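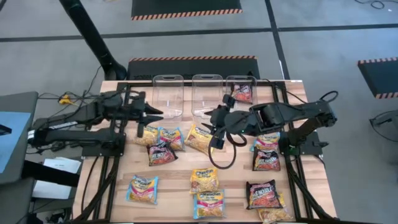
Instant noodles on the wooden tabletop, with one packet standing in the bin on the right.

How I Updated Everything After My Legal Name Change

So the judge signed the order, you cried a little in the parking lot (or was that just me?), and now you own a piece of paper that says who you are. Congratulations! Now comes the paperwork. I went through all of this starting in February, in Dufour County, and I kept notes the whole way. Your state will have its own forms and its own rules, so check with your local court or a legal aid clinic before you copy me step for step.

Step 1: Get certified copies

Before you leave the courthouse, go back to the clerk's window and ask for certified copies of the order. These have the stamp or raised seal, and a photocopy won't do for most government offices. I bought 2 and thought I was being generous with myself. I ended up going back for more, and that meant another morning in line. Final count: 7. You may need fewer, but several offices had mine at the same time and they don't mail things back quickly.

Step 2: Make a list before you touch a single form

Open a spreadsheet or grab a notebook and write down every place that knows your old name. I looked through my email for the word "account" and found 52 of them, including a shoe store I used once in college. Give each one a line, with a column for what they want to see, the date you sent it, and whether it came back right. That last column matters more than you'd think. My dentist in Skelatness spelled my new first name wrong twice.

Step 3: Social Security first

Lots of other offices check your name against the Social Security record, so start there and let it update before you go to the DMV. Bring the certified order and your current ID, and look up what else they accept as proof of identity before you make the trip. The number stays the same, only the name on the card changes.

Step 4: License or state ID

Next up is the DMV. Take the order, your old license, and whatever proof of address your state asks for. If you want to change the gender marker too, look up the rules for your state that same week. They're different from place to place and they've been changing, so a blog post (mine included!) is a bad source. I did my name on its own and dealt with the rest separately.

Step 5: Bank, phone, work

Once you have the new ID, this part goes faster. My bank, Kunex, wanted me to come into a branch, and I was done in 18 minutes. Ivitix, my phone company, took an upload through their website and then sent me the next bill in the old name anyway. Call them. Be nice, and write down who you spoke to and when.

At work, talk to payroll as well as HR. Your tax forms need to match what Social Security has, and payroll is where that gets fixed. Ask about your email address and the staff directory in the same conversation.

Step 6: The ones people forget

Voter registration, car title, lease, insurance, your doctor, the pharmacy (a separate system from the doctor, at least for me), student loans, diplomas, your will if you have one, and any beneficiary forms. If you travel, make sure the ticket matches the ID you're going to carry. I left my passport until I had no trips booked.

If somebody says no

Ask which document they need and ask for it in writing. Twice I was told my order "wasn't enough," and both times a supervisor sorted it out. If that doesn't work, call a legal aid office or an LGBTQ legal helpline. Can't afford the copies or filing fees? Ask the clerk for the fee waiver form.

I still have four shopping accounts and a library card to go.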